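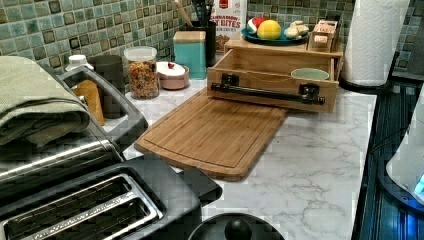
Is the Sturkik arm kit worth $952? For a patient hobbyist, I think so.

I bought mine from Fletasano in November after ruling out the Lightfoot, which costs $2170. Assembly took me three evenings. The manual skips the wrist cable – look at page 10 before you close the housing. So far it handles drawers well and plates badly. Support answered both my emails. I'll post again once I've tried the softer fingertips.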